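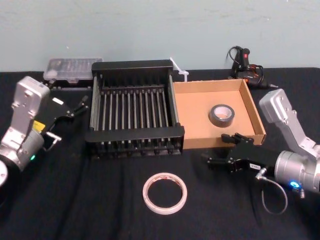 讲稿备注：节日唱片这门生意
6月19日，Tramham，下午场

开场先别寒暄。直接放第一段音频，放到副歌前停。问台下：听到第几秒你知道这是圣诞歌？大多数人会说铃铛一响就知道。我的问题从这里开始：一首歌靠铃铛就能归类，那写歌的人还剩多少事可做？

（停顿。让他们笑，不要跟着笑。）

我先交代立场。我不讨厌节日歌。我家里有几张放了很多年的，封套都磨白了。我怀疑的是最近这些年每到秋末必然出现的一种说法：某某歌手“一直想做一张节日专辑”，“酝酿多年”，“完全发自内心”。我翻了手边能找到的宣传稿，措辞几乎可以互换。发自内心的东西，怎么年年都赶在同一个发行窗口里发自内心？

第一部分：时间表

这一段要讲慢，不少听众没进过录音室。

十一月要上架的唱片，不可能十月才录。黑胶要排压片，封面要印，平台的歌单编辑要提前听。往回推，录音多半落在春夏。我在Vornham旁听过一次三月份的录音，外面已经有人穿短袖，里面在唱雪。歌手是Yupin Yimyam，唱得很好，我没有挖苦她的意思。她自己在休息时讲了一句话，我记在本子上：“我唱的是去年的雪，还有合同上的雪。”

讲到这里可以看一眼台下。有做厂牌的人会皱眉。让他们皱。

我不认为三月唱雪就是虚假。演员在夏天拍冬天的戏，没人说他骗人。可演员不会在宣传稿里写“那天窗外正飘着雪，我拿起了吉他”。问题在宣传稿，问题也在我们这些写乐评的人把宣传稿抄进了乐评。我抄过，抄过不止一次，早年那几篇现在还能搜到，我不打算删。

第二部分：曲目

（换第二段音频，只放前奏。）

打开一张标准的节日专辑，常见的配方是老歌翻唱占大半，原创两三首，最后来一首慢的，钢琴伴奏，标题里有“家”字或者“夜”字。老歌的好处大家心里有数：听众认得，歌单收得进，有些旋律早就过了版权保护期。原创的好处在版税，写中了能吃很多年。

Salma Ashour在Satti工作室做编曲，她给我看过一份内部清单，是他们为了避免撞车做的，收了1447个节日歌的录音版本。我问她里面有多少首不同的歌。她说80首。

这两个数字念完停一下，不要解释。

有人会反驳我：爵士乐手也翻来覆去吹那几首标准曲，你怎么不怀疑他们？这个反驳有分量，我想了挺久。我目前的回答是，标准曲是拿来拆的，听众期待你拆；节日歌一拆，听众就不高兴。Salma试过把一首人人会唱的颂歌改成五拍子，制作人听完问她能不能改回来，副歌那里加点铃铛。

所以铃铛又回来了。（这里可以再放一次开头那两秒。如果现场设备反应慢就跳过，上回在Zirkomora音乐节等了半天没声音，很难看。）

我对自己这个回答也不是很满意。拆过的节日歌里有好东西，我书架上就有。只不过卖得好的那些，几乎都没拆。等会儿提问环节如果有人拿具体的唱片来压我，我就认，请他把名字写给我。

第三部分：怀旧

这部分容易讲飘，盯住例子。

节日唱片最常被夸的词是“温暖”和“怀旧”。怀的是谁的旧？Nawal Ghoneim小时候家里根本不过圣诞，她说她对那种声音的怀念来自商场和电视里的电影。她今年出了一张五首歌的小专辑，弦乐铺得很满，鼓刷子扫得很轻，听起来像一台老收音机。我问她为什么选这种音色，她说因为别的音色一出来，试听的人就说“不像过节”。

我觉得这句话值得台下做音乐的人多想想。我们讲怀旧的时候，以为讲的是记忆，很多时候讲的是一套混音习惯：高频收一点，混响长一点，底噪留一点。有插件可以一键加底噪。我不反对插件，我反对的是乐评里把插件写成乡愁。

Nawal那张里面我最喜欢的是第四首，写她父亲加班回来，全家等他开饭，菜热了两遍。没有雪，没有铃铛，歌词里连节日两个字都没出现。厂牌当初想把这首拿掉。她坚持留下了，排在第四，前面三首替它挡着。

放第四首，从第二段主歌开始。放完整，不要淡出。趁这个时间喝水。

第四部分：数字，以及我为什么不太信数字

主办方希望我讲一点市场。我手里能公开的只有一组，是Lahcen Chraibi给的，他在Tramham开唱片店，店里的流水他自己记。上一个冬天他卖出1049张节日类唱片，其中新录制的有8张。

别急着下结论。要提醒台下：

一家店就是一家店。他的客人年纪偏大，喜欢二手。他本人也不喜欢新的节日唱片，进货的时候手就紧，货架上没有，自然卖不掉。Lahcen自己承认这一点，承认得很痛快。

流媒体上又是另一回事，新歌混在歌单里，放了就算数。可人家在厨房切菜，背景里过去了三首歌，这算不算有人听过？平台说算。我说不知道。我不知道的事情我不想装知道，今天来的几位做数据的朋友要是有办法区分，我真想听。

（如果超时，从这里直接跳到结尾。）

第五部分：什么样的节日唱片我愿意信

讲了半天怀疑，得讲讲我的标准，不然太便宜自己。

第一条，把它放到七月听，还站得住。我每年夏天会把前一年冬天收到的赠碟重新听一遍，开着电扇，汗流浃背。能听完的很少。Sanaa Samir那张我听完了，还倒回去听了两首。她的做法是拖：想到一首写一首，写完放着，哪年够一张了哪年再说。厂牌拿她没办法。里面有首歌写超市收银员在平安夜值班，和声走向很怪，最后一句停在不该停的和弦上。

第二条，歌里有具体的人。“愿世界充满爱”我没法反对，也没法记住。收银员我记住了。

第三条我犹豫要不要讲。我希望歌手至少有一首歌是对节日不耐烦的。过节有累的时候，有跟亲戚吵架的时候，有回不去的时候。全程微笑的唱片，我听到第六首脸就僵了。Yupin听我讲过这条，说我要求太多，大家买节日唱片就是为了不想这些事。她可能是对的。我保留意见，她也保留她的，我们为此吃了一顿挺长的晚饭，谁也没说服谁。

结尾

不要喊口号，不要祝大家节日快乐，六月份祝了也怪。

讲这几句：今年秋末，宣传稿又会来。写稿的同行，看到“酝酿多年”，打个电话问一句，哪一年写的第一首，在哪里写的，哪首差点被拿掉。对方答得出来，就把答案写进去。答不出来，就写唱片本身，少写雪。

做音乐的朋友，五拍子那个版本请不要删，Salma那份还在她硬盘里，我听过，很好听。

接着放她的版本，征得她同意了，只在现场放，不要录。放完开灯，进提问。

提问环节备忘

有人一定会问我最喜欢哪张经典节日专辑。可以答，答完别展开，一展开就是二十分钟。

有人问AI做节日歌怎么办，就说曲目窄、音色固定、听众不想要意外，这样的类型最容易被仿出来，这一点该让我们难为情。其他的我没研究过，不答。

话筒先给后排。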